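Todevance Community Retail and Household Skills Trust
Call for participants: everyday routines study and paid placement scheme

14 shares | 2 comments

The Todevance Trust invites applications from adults who wish to take part in a programme of supported work experience and household skills training. The programme is run jointly with Canpolat, a wholesaler of drinks and dry goods, and with Ameck, which provides the training rooms and course materials. It is intended for people returning to work after a long absence, whether that absence was caused by illness, caring duties, redundancy or any other reason.

The programme begins in December. It lasts nine weeks and is made up of 2 parts, which every participant is expected to complete. Applicants who are interested in one part only should contact the Trust before applying, as a small number of separate courses may be offered later in the year.

Part one: stock and shop floor practice

Participants will attend Canpolat's premises on weekday mornings. Under the guidance of a supervisor they will learn to receive deliveries, check them against an order sheet, rotate stock by date and keep shelves full and correctly faced. They will also be shown how to report damaged goods and how to deal politely with customers who cannot find what they are looking for.

No previous experience in a shop is required. The work involves standing for long periods and some lifting, although adjustments can be made for those who need them. Each participant will keep a short weekly record of the tasks carried out, and this record will form the basis of the written reference supplied at the end of the placement. 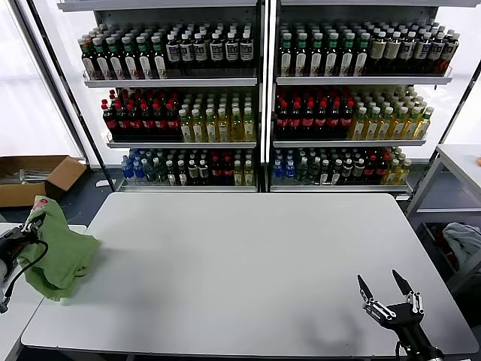 Bottled drinks on lit display shelving.

Lunch is provided on placement days. Travel costs by bus or train are repaid on production of a ticket or receipt. Participants who travel by car may claim a mileage allowance but should note that parking is limited and cannot be reserved.

Part two: household and clothing care

Afternoon sessions are held in the Trikia training rooms, which are on the ground floor and have step-free access. The sessions cover washing, drying, ironing and storing clothes, simple repairs, the reading of care labels, and the planning of a weekly household budget. This part of the programme was added following requests from earlier participants, many of whom were living alone for the first time and wished to present themselves well at interview.

Participants are asked to bring a few items of their own clothing to practise on. Cotton garments are best for the first session. Irons, boards, sewing materials and storage boxes are supplied by Ameck and may not be taken home. The tutor will explain the safe use of all equipment at the start of each session, and latecomers may be asked to wait until this has been repeated for them. 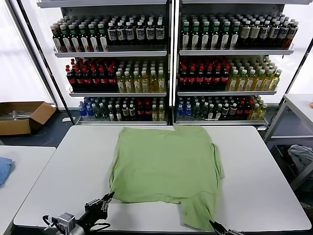

Who may apply

Applications are welcome from anyone aged 18 or over who:

- has been out of paid work for six months or more
- lives within reasonable travelling distance of Todevance
- is able to attend both parts of the programme in full
- can follow spoken instructions in English, with support where needed

The Trust particularly welcomes applications from unpaid carers and from people over 50. Formal qualifications are not required. A criminal record will not in itself prevent an applicant from being offered a place, but applicants may be asked to discuss it in confidence.

Payment and benefits

Participants receive a training allowance of £934 for the full programme, paid in 2 equal instalments. The first is paid at the midpoint and the second on completion. Those who leave early for good reason, such as illness or an offer of work, will be paid for the weeks attended — the Trust should be told as soon as possible in such cases.

Receiving the allowance may affect certain benefits. Applicants who claim benefits are strongly advised to seek independent advice before accepting a place. The Trust can supply a letter setting out the dates and amounts of payment, but is unable to advise on individual claims.

How to apply

Application forms may be collected from the Trikia reception desk between 9.30 am and 4 pm on weekdays, or requested by post. Forms are also available in large print. The completed form should be returned with the name and address of one referee, who must have known the applicant for at least a year and must not be a relative.

All applicants will receive a written reply. Those shortlisted will be invited to an informal meeting of half an hour, at which they may be accompanied by a friend or support worker. The meeting is an opportunity to ask questions about the placement and to discuss any adjustments that may be needed — it does not include a written test.

Personal details supplied on the form will be used only for the selection of participants and the running of the programme. Forms from unsuccessful applicants are destroyed once the programme has begun, unless the applicant asks to be considered for a later intake.

Enquiries should be addressed to the Programme Office, Todevance Trust, at the Trikia training rooms. Please mark the envelope "Placement scheme" and include a daytime telephone number.

Share this notice | 14 shares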